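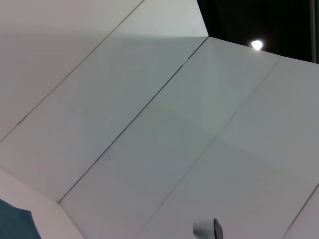
Oltstead Reading Rooms
Progress report to the Patis Fund, second period of the grant

Summary

The grant supports evening opening at the Oltstead library, a home lending service for people who can't get to the building, and the sorting and listing of the Yatsenko papers. Evening opening is running as planned. Home lending started late but is now close to the level we proposed. The Yatsenko papers are behind, and we are asking to move some money between budget lines to deal with that. The request is set out near the end of this report.

Evening opening

The library now stays open until 8 on the evenings agreed with the Fund. Before the grant it closed at the end of the afternoon, which shut out most people with day jobs and a good many high school students who ride the late bus.

We recorded 2754 evening visits in the period. The door counter was out of service for part of March, and during that stretch desk staff kept a tally by hand. We have not adjusted the total for anyone missed. Visits were lowest in the first weeks and rose after the school printed the new hours in its newsletter. They dipped again at spring break, as daytime visits did.

The busiest part of the evening is the first hour. After 7 the building is quiet and used mainly by people at the study tables and the public computers. We had expected more borrowing late in the evening than we have seen. People come in to work, to print, or to sit somewhere warm, and many leave without checking anything out. We report this because our original application put borrowing first among the expected results, and we would now put it lower.

Printing has been a nuisance. The public printer was bought for light daytime use and jams when several people send long jobs together. Staff spend more of the evening on it than they should. A repair visit in April helped for a while. We plan to replace the machine from our own equipment budget and are not asking the Fund for it.

We tried a homework table with a staff member on hand. Turnout was uneven. Middle school students used it when they had come with a parent, and older students mostly ignored it and sat near the outlets. We have kept the table but no longer assign a person to it, and the hours saved have gone to the main desk.

There was one complaint about noise in the parking lot at closing time. We spoke with the neighbor and moved the book return cart indoors before closing, as the sound of it on the pavement was the main problem.

Home lending

This service brings books, large print titles and audiobooks to people who are unable to travel to the library. It was due to begin in January and began in March. The delay came from our insurance. The policy in place did not cover staff driving their own cars for deliveries, and the insurer took longer than we expected to quote for the change. The added premium is small and has been paid from general funds.

The service has 25 regular borrowers. Most live within the town limits, and the rest are spread along the river road, where one stop can take as long as several in town. We first planned a single delivery route. It proved too long for one shift, so the work is now split into 2 routes, one for town and one for the river road, run in alternate weeks.

Borrowers choose books by phone or from a printed list. We had set up an online form as well, but it has had little use, and we no longer mention it first when people sign up. What most borrowers want is for someone at the desk to know what they have already read. We keep a reading history for those who ask for one and sign the form allowing it. Others have said no, and for them we put a small pencil mark on the card inside the tote so that they can check for themselves.

Large print is the weak point of our collection. Regular borrowers get through the mysteries and westerns quickly, and we have leaned on loans from other libraries in the county. Those loans arrive slowly and must go back on fixed dates, which doesn't suit a route that runs every other week. We have spent the whole of this period's large print allowance and would spend more if we had it.

Audiobooks on disc are still in demand. Several borrowers own a disc player and don't want anything else. We are buying used sets where the discs are clean and the case is sound. A few had to be sent back for scratches.

The delivery bags bought at the start have not lasted. The handles pull away from the seam when the bag is full of large print hardbacks. We have moved to a heavier bag from Trirusard, which costs more but has held up so far. The change accounts for the overspend on supplies shown below.

The Yatsenko papers

The papers came to the library with the contents of the former Yatsenko print shop on Depot Street. They include order books, proof sheets, handbills, letters to suppliers and a long run of the shop's own calendars. The aim under the grant is to sort the material, put it in suitable folders and boxes, and produce a list that the public can search.

Sorting is complete for the order books and the calendars. The letters are partly done. The handbills and proof sheets have not been started, apart from a first look to check their condition.

The work is slow for two reasons. The letters were filed by the shop in an order of its own, and it took us some time to see that it followed the paper supplier and ignored the date. We decided to keep that order, and had to undo part of the sorting already done. The other reason is damp. A portion of the handbills had stuck together before they reached us. These need to be separated by someone trained in paper repair, and our staff should not attempt it. We have set them aside in a dry room, interleaved with blotting paper and laid flat.

The order books have turned out to be more useful to the public than we expected. They record what was printed for which business, often with the address, and local people tracing a family store or a church supper have found what they wanted in them. We now let readers use the order books at the large table on request, with clean hands and no pens. The list for this part is ready in draft and will go on the library website in June.

We had proposed a display of calendars in the front window. This has been put off. The window gets direct sun for much of the day and the inks on the older calendars are likely to fade. We would like to show good copies in the window and keep the originals in their boxes, and we are getting a price for the copying.

Staffing

The evening desk post was filled throughout the period. The part-time post for the papers was vacant for several weeks after the first person left for full-time work elsewhere. The new post holder has archive experience and has needed little training. The vacancy produced an underspend, which is the money we are asking to move.

Delivery shifts are covered by existing library staff, who are paid for the added hours. This has worked well, though it leaves us thin if anyone is sick on a delivery day. One river road run was called off in February's planning trial for ice, and one was put back a week in April for illness. All borrowers on the list were phoned.

Spending

Wages for evening opening are in line with the budget. Wages for the papers are under budget because of the vacancy. Supplies for home lending are over, due to the bags. Book purchases are on budget. Heating and lighting for the evening hours came in slightly under, which we put down to a mild spring - we don't expect the same in the winter months. The full statement has been sent separately on the Fund's form.

Request

We ask the Fund to agree to the following changes. No additional money is requested.

Part of the unspent wages for the papers to be moved to a new line for paper repair, to pay a conservator to separate and flatten the damaged handbills.

A smaller part of the same underspend to be moved to large print purchases for home lending.

The completion date for the public list of the papers to be moved from September to December.

If the Fund prefers that the underspend stay with the papers project as a whole, we would use it all for repair and continue to borrow large print from the county.

Next period

Evening opening will continue on the present hours. We will ask evening visitors to fill in a short card saying what they came for, over a two-week stretch in the fall, and will include the results in the next report. Home lending will take new borrowers in town right away. On the river road we have a short waiting list and will add people as the route allows. Work on the letters should be finished by the end of August, and the handbills in good condition will be next.

The printed list of large print titles is being redone in bigger type, as several borrowers asked. A copy will be mailed to the Fund with the next report.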